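Home Scores Choral Orchestral Chamber Cart

Solheim Mass in G minor, full performance set
Setmont Choral Editions, catalog no. 853

The Solheim Mass is a setting for four-part choir, two soloists and small orchestra. It runs a little under an hour and is within reach of a good amateur choir. Setmont publishes it as a complete set, and each part can also be bought separately.

What is in the set

The full score is a cloth-bound conductor's copy on cream paper. The vocal score has a piano reduction made for rehearsal use, with the fugue in the Gloria thinned out so that one player can manage it. The orchestral parts are for strings, 2 oboes, 2 horns, timpani and organ. The organ part is fully written out. Players who prefer to work from the figured bass will find the figures printed above the left hand.

The choir parts are set in a larger type than our older editions. Page turns in the string parts fall on rests wherever the music allows it. In the Credo the cellos have one turn that could not be moved, and the second player on each desk will need to take it.

About the edition

This edition is based on the composer's own score and on a set of parts copied for the first performance in Herkbridge. The two do not always agree. The score has no tempo marking for the Benedictus, and the parts have three different ones. We print Andante, from the first violin part, and list the others in the notes at the back.

The parts also include a shorter ending to the Agnus Dei. It leaves out the return of the Kyrie theme and closes quietly on the strings. The longer ending is in the main text and the shorter one is in an appendix – both are included in all orchestral parts, so no extra order is needed.

Editorial slurs are dotted. Editorial dynamics are in small type. The work has 3,252 measures if every marked repeat is taken, and most performances leave out the repeats in the Gloria.

Ordering and hire

Vocal scores ship in packs or singly. Choirs that order the full set get the digital rehearsal tracks at no charge. The tracks give each voice part alone and then with the others at a lower volume. Orchestral parts can be bought or hired. The hire period starts on the day the parts arrive, and pencil markings should be erased before they go back.

The first printing was 500 copies of the vocal score. The second printing corrects a wrong note in the alto line of the Sanctus and a missing tie in the horns. Owners of the first printing can write to us for a correction sheet.

Copyright Setmont Choral Editions | Contact | Back to top

Comments

Flarkitz: We used the short ending and I was glad to have it in the parts. Does the correction sheet cover the horns too, or only the altos?
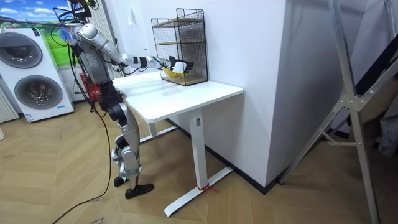

Altolinetwo: It covers both, mine came as a single page – the horn tie is at the bottom, under the Sanctus note.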